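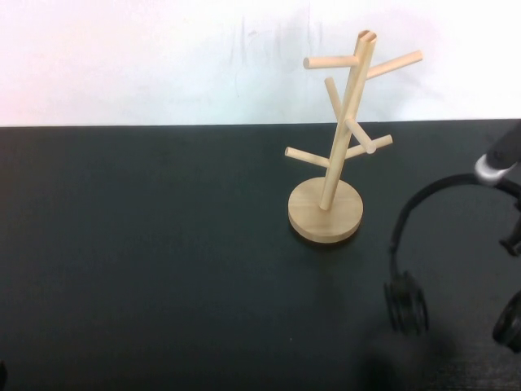 How do people decide where an everyday object is kept at home?
The place is mostly set by where the object was last used and by what free surface or hook is within reach at that moment. Planned storage, such as a drawer set aside for one kind of item, explains a smaller share of what we recorded.

4. Results

4.1 Return places and planned places

Of the 50 households that signed up, 49 kept the diary for the full period. Of these, 30 were in Nelletport and the rest in Dornitz. One household in Dornitz moved during the study and its entries were dropped. Each household followed the same list of 17 everyday items, among them keys, scissors, phone chargers, mugs, reading glasses and headphones. For each item the household first named a planned place, meaning the place where the item was supposed to be kept. They then wrote down each evening where it was found.

We use the term return place for the spot where an item was found most often. In the earlier work by Guller, return place and planned place were treated as the same thing unless the household said otherwise. Our diaries do not support this. Keys and mugs were usually found in their planned place. Scissors, chargers and glasses were not, and many households had a second place for them that was never named in the first interview but came up in the diary again and again. Several people were surprised by this when we read their entries back to them.

Room layout mattered more than the amount of storage. In the Dornitz apartments, where the kitchen opens onto the living room, kitchen holders were often used for items from the living room. In the older Nelletport houses the kitchen has its own door, and this kind of crossing was less common. 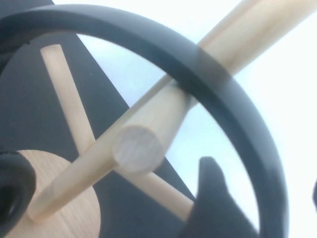
The second finding concerns visibility. Items kept in the open went back to the same place more often than items kept behind a door or in a drawer. This held for both towns. Moser argued that open storage leads to disorder since anything can be put down on it, and a number of our shelves and windowsills fit that account. Holders with separate arms or hooks did not. People treated each arm as a place for one thing, and once an arm had been used for an item it tended to stay that way, even where the item had little to do with what the holder was sold for. A towel rail took a dog leash. A coat hook took a shopping bag, then a second one, and the coat moved to a chair.

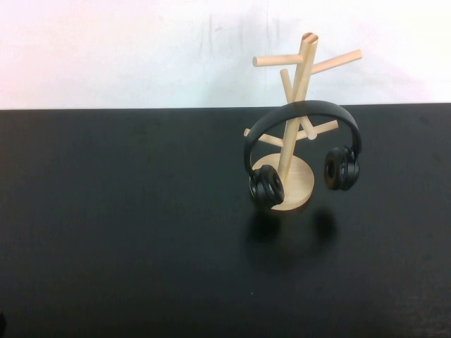

Figure 2. Over-ear headphones and a wooden mug tree.

We asked each household at the closing interview whether such uses were a decision. Most said they were not and could not name a day when the use had begun. A smaller group described a clear moment, often tied to a new purchase or a broken hook. In shared households the answers sometimes disagreed, with one person calling the place temporary and another calling it the normal one.

4.2 Effect of the day of the week

Friday entries differed from the others. More items were found in their planned place, which we put down to cleaning ahead of the weekend. The difference was larger in households with children. It did not carry over to the following evening. The coding of the Friday entries was checked a second time by Fabian Lehner, and the few cases in which the two codings differed were settled by going back to the handwritten diary. Entries that stayed unclear were left out of the comparison.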